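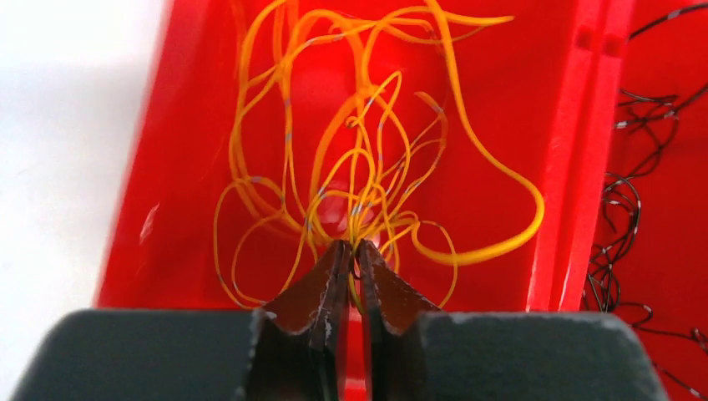

*Yellow wires in the red bin, black ones next door.*

So can a robot sort your wire scraps yet? Kind of! I've been at it for 8 evenings, and this setup works best for me:

1. Shake the bin first — a flat pile is way easier than a heap.
2. Aim for a spot where strands bunch up, then close **slowly**.
3. Lift a little and wait. Loops love to drag their friends along.
4. Dropped it? Go back to step 2.

I'm still faster by hand (sorry, Aiguo).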